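Flundard Two-Bin Picking Kit

Sold by Clultosska – bench kits for sorting, picking and packing

The Flundard is a picking kit for people who already own a small robot arm, or who are about to, and who would like it to do something useful with a heap of ordinary things. It comes as a gripper, a mounting bracket, a pair of metal bins, the clamps to hold them down, and the Wirkotance software that decides what to reach for next. You supply the arm, a sturdy table and whatever it is you want moved from one bin to the other.

We have been selling it for a good while now, and the questions we get on the phone are nearly always the same handful, so this page has grown longer and longer as we've tried to answer them. Make yourself a cup of coffee. If you'd sooner just talk to a person, Geeta Saxena looks after all Flundard orders and she is very patient (more patient than the rest of us, certainly, and she knows the bracket drawings by heart).

Who buys it

Mostly small outfits. Returns desks are our biggest group: shops that get a tote of mixed goods back every morning and need somebody, or something, to take the things out one at a time so they can be looked at and scanned. After that come thrift and resale sorting rooms, college labs, and a few packing companies that want to try out picking on a bench before they spend real money on a full cell. We do like the returns people especially. They send us the strangest shopping lists of things to test, and quite a few of those things have ended up in our own practice box.

If all your parts are the same shape and arrive in neat rows, you really don't need this kit. A fixed pick routine and a simple tray will serve you better and cost you less, and we'll happily tell you so if you call. The Flundard is for jumble.

What comes in the box

Flundard gripper with mounting bracket and wiring
2 metal bins, open top, gray
2 bar clamps
Wirkotance software license, one arm
Roll of blue marking tape
Printed setup guide and a bag of spare screws

The arm, the table and the camera are not included. We used to sell a version with a camera, but so many customers already had one they liked that it ended up sitting in drawers. The setup guide has a page on choosing one and another on where to mount it.

Setting it up

Set aside an afternoon the first time. The bins go one behind the other, with their rims close together, and the clamps go on at the two ends. Get them snug before you do anything else. A bin that creeps even a little during the day will spoil every pick after it, and it's a miserable sort of fault to track down – we have lost whole mornings to it ourselves. Once the bins are where you want them, mark your table with the tape so that you can put everything back after cleaning.

Next comes the bracket. It fits the Maruyama arm straight away, and that's the arm we use most in our own shop. For other arms, send Geeta the drawing of your wrist flange and she'll tell you which adapter plate you need, or whether we have to cut one. Cutting one usually adds a few days.

Please leave plenty of slack in your cables and hoses. They need a nice generous loop at the wrist, enough that the arm can turn all the way over without pulling anything tight. First-time builders tend to tie them down neatly because it looks better, and then the arm goes for the far corner and something pops out of its socket. Looks don't matter here. Loose and a bit ugly is right.

After that, you start the software, walk the arm around the corners of both bins by hand, press Save, and run the check routine. The check moves slowly and stays high, and you can stop it whenever you like. Keep your hands out of the bins while the arm has power, and keep the stop button where you can reach it without stretching. We say so again in the guide, twice.

How it works through a bin

Wirkotance looks into the front bin, makes a list of everything it believes it could get hold of, and tries the easiest one first. If it gets it, the item goes over to the back bin. If it doesn't, it moves on to the next on the list and comes back later, by which time things have usually shifted. When the front bin is empty you can have it stop and chirp at you, or swap the jobs of the two bins and begin all over again, a mode the college labs are very fond of. They'll leave it going back and forth through lunch.

You don't have to teach it each item. You can, though, give it hints: a weight limit, a "be gentle" setting, or a list of shapes to leave alone. Most of our customers set the gentle option on the first day and never touch the menu again, and I'd say that's a fair way to go about it.

What to practice with

I have strong feelings about this, so bear with me. People tend to start with wooden blocks. Blocks are lovely for making sure the arm is aligned, but after an hour they've taught you all they can. Go through your own shelves and your kids' rooms instead, and fill the bin with things that disagree with each other. A hard plastic bottle lying on its side. A little rounded container that sits low in a corner. Something plush, something dark, something that curves up off the floor of the bin. 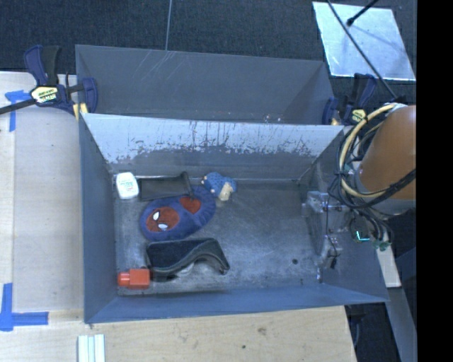 Slippers have become a favorite around the shop, the fuzzy kind, and a blue one with Spider-Man on it makes a very good customer. Fabric like that gives when you touch it, and the opening of a slipper is a tempting place for a neighbor to lean or get tangled. Put a small toy up against it and you have a proper problem for the software to chew on. Dark things with soft surfaces are worth including too, as they can be hard for a camera to make out against a gray floor, and you'd much rather find that out at your own bench than in front of your boss.

Mix the load up by hand now and then. Left to itself, a practice load tends to settle toward one side, and you'll end up with an arm that's terribly good at one half of a bin.

Wear and looking after it

The bins get scratched. There's no gentle way to put it! They pick up scuffs on the floor and marks on the walls, the finish chips, and after a few months of daily work they look like they've been through a hailstorm. It makes no difference to the picking as far as we've been able to tell, though shiny patches under a strong lamp can be a nuisance, and a softer light from the side helps with that. Wipe the bins with a dry cloth and leave the harsh cleaners in the cupboard.

The gripper wants a quick look each week. Check the screws on the bracket, check that the wire running down the front isn't rubbing on anything, and replace the finger pads when they turn glossy. Pads are sold in pairs and we keep plenty on the shelf.

How fast is it?

We wish we had a tidier answer. On a mixed load of household things, with the gentle setting on, our own bench does some 80 picks an hour. Hard, simple shapes go quicker. Bags of loose clothing are slower, and we would steer you toward a different gripper for those. If you send us a box of your own goods, we'll run them and mail you back the video and the numbers, good or bad, along with your things. There's no charge for it beyond the postage. Allow extra time in December, when everyone's returns desk is buried and half of them remember us at once.

Ordering

Kits ship from our own shop, normally within two weeks. Spare bins, clamps and pads can be ordered separately and go out sooner. Tell us which arm you have, how wide your table is, and a little about what you'll be picking, and Geeta will write back with a price and any questions about the bracket. If you change your mind after trying it, send the kit back complete and we'll refund it, scratches on the bins and all.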